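Come and eat with us: supper club regulars wanted for a recipe-testing panel

Wudidow Kitchen, upstairs at the old Nullwood chapel

Hello! I run a small supper club and I'm writing a cookbook, and I've reached the stage where I need other people to tell me whether the food is any good. I've been cooking the same dishes for myself for so long that I can't taste them any more (I once put double the cumin in a lentil stew and thought it was lovely). So I'm looking for a panel of testers to come and eat, cook, grumble and fill in a form or two, starting in May.

There are two ways to join in and you can do either or both. Eaters come to the kitchen and have supper. Cooks take a recipe home, make it exactly as written, and report back. I'd dearly like more cooks, as eaters are much easier to find, but please don't sign up to cook if you really only want the supper. Just say so, I'd be the same.

What the book is

It's a book of weekday suppers for two to four people, mostly vegetables and pulses, some fish, a bit of chicken, and a pudding chapter that keeps growing when I'm not looking. There are 60 recipes in it at the moment. Most of them are one pot or one tray. I'm not cheffy, I can't pipe anything, and you won't need a blowtorch. The most unusual piece of kit in the whole thing is a potato ricer, and I've written a fork version of that recipe too.

I'm particularly keen to get the timings right. I have a very fierce oven, and what takes me 25 minutes might take you 40. That's no use to anybody with hungry children, so if you've got an old oven, a feeble oven, or one of those tabletop ones, I want you most of all.

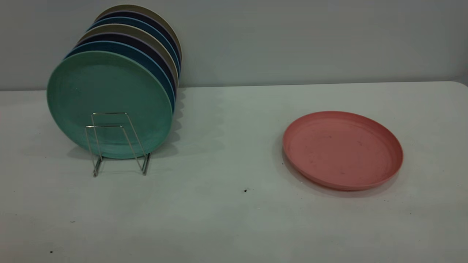
What eaters do

You come to one supper a fortnight, as many or as few as you can manage, though I'd like people to do at least three if possible so that I get to know your tastes. Doors are at 6.30pm and we eat at 7pm. You'll get three or four small dishes, sometimes two versions of the same thing side by side (last month it was dal with and without the fried onions, and feelings ran high!). After each dish I hand round a half-page form. It asks how salty you found it, how filling, whether you'd make it on a tired evening, and whether there's anything you'd leave on your plate.

Please be rude. I mean it. "Very nice" is kind of you but I can't do anything with it. "Tasted like warm pond" got me to rewrite an entire soup, and it's now one of my favourites in the book.

We're finished by 9pm and you don't have to wash up.

What cooks do

I'll email you a recipe and you have two weeks to make it. You buy the ingredients yourself and I pay you back, up to £15 a recipe, on a photo of the receipt. Then you fill in a longer form, two pages, which wants to know how long each step took you, which instructions you had to read twice, what you swapped, and what it looked like at the end.
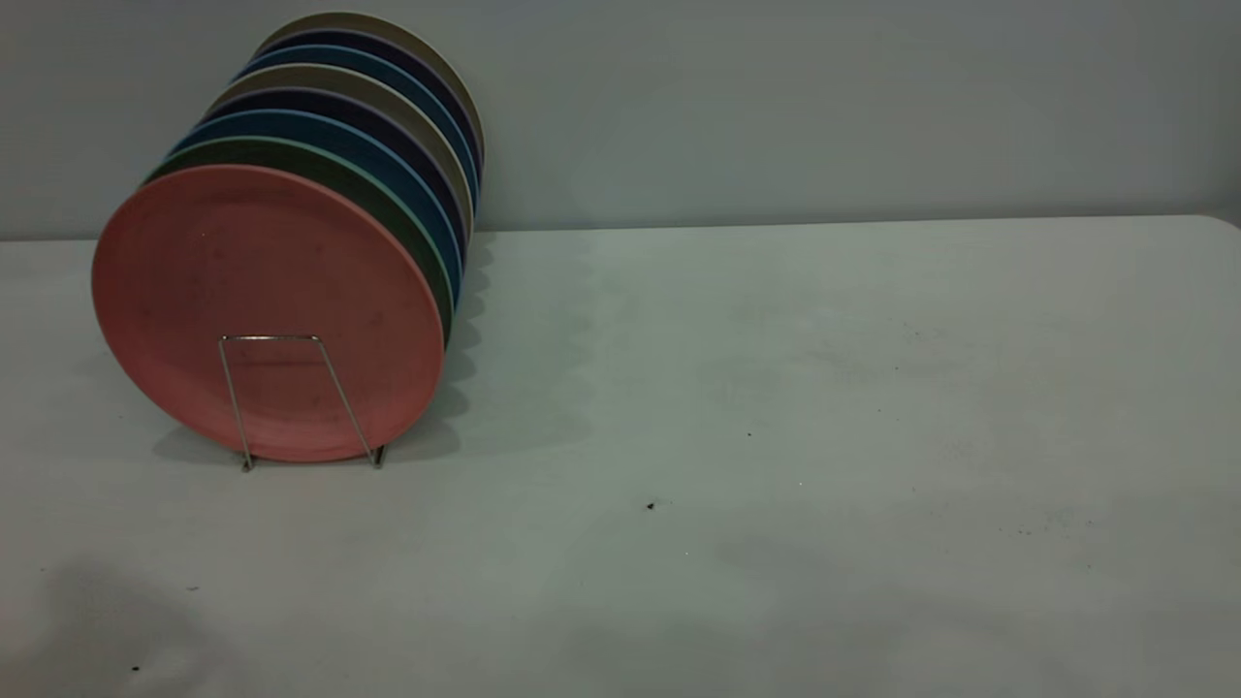

A quick word on swapping. I'd love you to follow the recipe to the letter the first time, even if you can see a better way. If it says a large onion and you've only got two tiddlers then fine, use them, but write it down. If you get halfway and the whole thing is plainly going wrong, carry on to the bitter end if you can bear it, and order a takeaway afterwards. I won't be offended, and a disaster written up properly is worth ten polite successes.

Beginners are very welcome. I've got several people lined up who can already cook beautifully, and they fix my mistakes as they go without noticing. Somebody who has never made a white sauce will find every gap in my instructions.

The serving size question

This has turned into a bit of a project of its own. Several people told me my portions were tiny, and several others told me they couldn't finish, so from May I'll be asking everyone to serve themselves, then to jot down whether they went back for more. The book will say "serves two with leftovers" or "serves two, no leftovers" and I want those words to be true. If you're a big eater, come along. If you pick like a bird, come along as well. 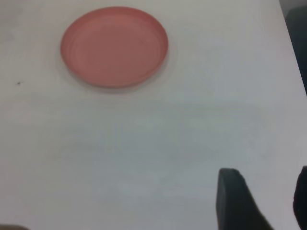

Pink plate, empty.

Who I'm looking for

Anyone over 18 who likes their food and can get to Nullwood of an evening, or who has a kitchen anywhere in the country if you're only cooking. You don't need to know anything about books or about food writing. Vegetarians and vegans can take part fully, and about half the recipes would suit you as they stand. I can work round most allergies for eaters if you tell me in advance, but nuts and sesame are in the kitchen all the time, so if yours is serious I'd suggest being a home cook instead.

What you get

Eaters get supper, and cooks get their ingredients paid for. Everybody who does three or more tests gets a signed copy and their name in the back, spelt however they like. 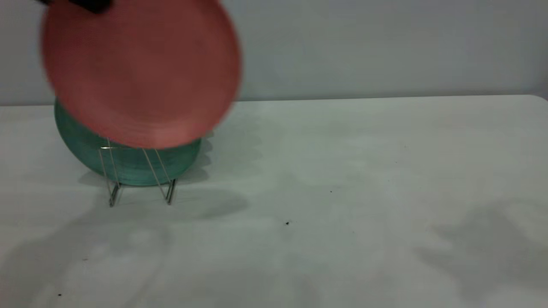
How to apply

Send me a few lines by the end of April. Tell me whether you'd like to eat, cook or both, what sort of oven you've got, what you can't or won't eat, and the last thing you cooked that went badly wrong. Drop it through the chapel letterbox marked Wudidow Kitchen, or use the contact form on this site and choose "recipe panel" from the list. I read everything myself, usually late in the evening with toast, and I'll write back to you either way.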